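Search this site Enter keywords Go

Posted in January by the Groen front office

Room attendants and a laundry lead wanted - Groen Guesthouse, Ristville

We are hiring for the spring season. Start as soon as you can, end of the month at the latest. Four room attendants, one laundry lead. Part time and full time both open. No experience needed for the attendant jobs, we train. Laundry lead should have done commercial laundry before, hotel or hospital or similar.

Groen is a small place on the hill road above Ristville, old house plus the newer wing out back. Guests come for the lake, the weddings, and the Gudonitz trail. Busy from spring thaw right through to leaf season. Slow after that and hours do drop, we say so up front.

What room attendants do. Strip and make beds, bathrooms, floors, dusting, restock the carts, report anything broken. Shift starts 8:30 am and you are done when your rooms are done, mostly by 3. Weekends are part of it, you'll get one off in every three. Lifting up to a full linen bag, stairs in the old house (there is no elevator and there wont be one). 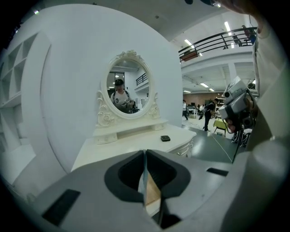
Training is five paid shifts, working alongside one of our regulars. You start in the new wing where the rooms are plain and quick, then move over to the old style furniture, which is slower work. Take a white vanity with a carved oval mirror - scrolls, roses, a crest on top, dust gets into every curl of it. Soft brush first, then a barely damp cloth, no spray on the glass ever, spray the cloth. Same goes for carved headboards. If you like detail work you will like these rooms, if you dont, tell us and we'll keep you mostly in the wing.

Pay. Hourly, paid every two weeks, tips are yours and not pooled. $500 end of season bonus if you stay through leaf season. Shoes: we pay back up to $100 toward a pair of non slip ones, bring the receipt. Lunch is included on any shift over five hours. Staff parking behind the laundry, free.

Laundry lead. Full time, year round. You run two washers and the big dryer, sort and log linens, order supplies, keep the schedule for the attendants when the desk is swamped. We switched over to the Cloltance booking system last fall so you'll need to be okay reading arrivals off a tablet. Not hard. Minor mending is a plus. 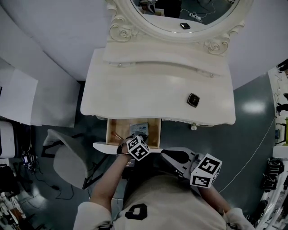

Lost property goes through the laundry lead too. Anything a guest leaves behind gets bagged, tagged with room and date, and locked in the cabinet the same shift. Attendants check every drawer and closet at checkout, under the beds as well. We are strict about this one, it's in the agreement you sign.

Who we want. People who show up. Can work alone without someone checking every ten minutes. Okay with dogs, a lot of guests bring them. Some English helpful, other languages welcome. Must be 18 for attendant shifts. Students fine, if you have class times send them with your application and we'll try to build around them - can't promise for wedding weekends.

How to apply. Stop by the front desk between 10 am and 2 pm and ask for a form, or mail a short letter to Groen Guesthouse, 1126 Hill Road, Ristville. Put the job you want at the top. Say when you can start and how you would get here, the bus stops at the bottom of the hill and its a good 15 minute walk up. Resume nice but not required. One reference please, with a phone number that works.

We read everything as it comes in and will fill spots as we go, so sooner is beter. If you applied last year you are welcome to try again, just fill out a new form.

Contact the front desk | Copyright Groen Guesthouse | Back to top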